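Toaster oven on the worktop, which way should it face?

kerekes_k
Posted Saturday, 8:14
Our run of worktop is short and the toaster oven has to live on it. I've got it facing out into the kitchen at the moment and the open door takes up all the space I'd use for chopping. Has anyone turned theirs sideways? The gap between the sink and the end wall is 97 cm. I also have an ordinary toaster and don't want to give it up.

Onau
Posted Saturday, 8:40
Sideways works if you leave room for the door to drop. Ours faces along the counter and I pull the tray straight out onto a board.

veltero_kitchen
Posted Saturday, 9:02
I wouldn't. You end up reaching across the hot door to get to anything at the back. I tried it for a month and burnt my wrist twice. Sell the small toaster and use the oven for toast.

Onau
Posted Saturday, 9:15
Toast takes twice as long in the oven though, and it dries out. I'd keep both.

kerekes_k
Posted Saturday, 9:31
Same, I'm keeping both. What about the tubs and jars? Mine are in a row along the back and I don't have a spare cupboard.

Kirnusus
Posted Saturday, 11:20
We've had ours sideways since November. Oven at the left end with the door opening to the right, two-slot toaster below it nearer the front edge, and the big chopping board in the middle.

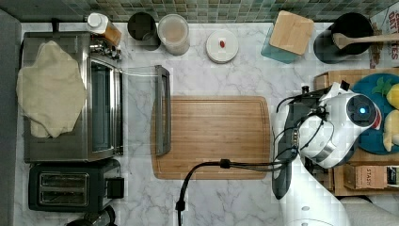 The board has a groove round it, so crumbs and juice mostly stay put. Canister, tubs and the spoon crock all go along the tiles at the back. I don't put anything I need while cooking directly behind the door, and that gets round the problem veltero had. Measure your oven with the door down before you move anything. Our old one needed 60 cm and wouldn't have fitted.

veltero_kitchen
Posted Saturday, 11:48
Fair enough, but I'd take that cloth off the top before switching it on. The tops get very hot.

Kirnusus
Posted Saturday, 12:05
Yes, it comes off before the oven goes on. Same with anything plastic near the back of it — move it along first.

kerekes_k
Posted Saturday, 14:37
Measured. Door down it comes to 452 mm, so there's room for a smaller board next to it. Going to try it tonight with the jars pushed up to the far end.

Onau
Posted Saturday, 14:50
Check where the plug reaches as well. I had to turn ours back round for a week until we got a socket moved.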